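Adjoa Owusu
April 7, 2022

Desk clear-out thread, as promised! 1/6

2/6 I was only meant to find the Nartey invoice. Two hours later I'd had everything off the big brown table and all over the floor – 600 receipts, most of them for teabags.

3/6 Question for the organised people: how do you store cables? Mine live in one knot and I'm scared of it.

4/6 Wiped the whole top down with the Flesano spray. Smells like a swimming pool (I quite like it?) and the sticky patch has finally gone.

5/6 Only a few bits have gone back on so far. The light wooden box is staying, it's brilliant for post. The glossy cream thing I can't decide about – keep or charity shop??

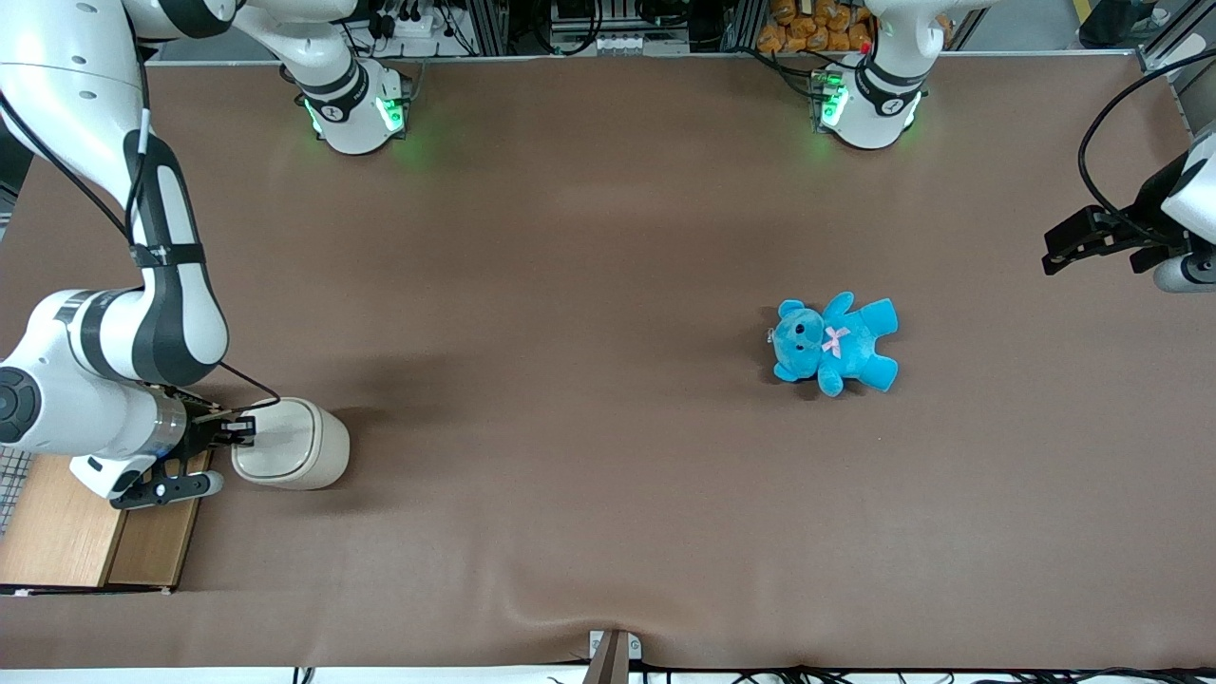

Brown table, wooden box, cream thing on its side.

6/6 Drawers next, probably in May. Send biscuits x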